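Notes, session 2 - work surfaces (L. Yang)

Cover the table first. White paper, light grid, big enough to reach near the wooden border. Grid is for lining up, not for measuring - use a ruler if you need real numbers.

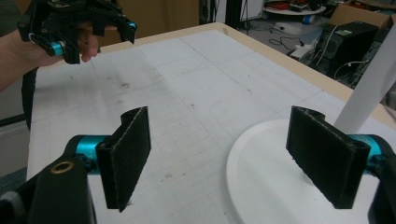 Fig. 2. Gridded paper on the table, round white disc at right.

Small brown smudges are ok. Change sheet when you cant read the lines anymore. Flat things go to one side, keep the middle clear for working. Pencil only, pen shows thru.

Reading: Monetti p. 46, skip the tabel on 168.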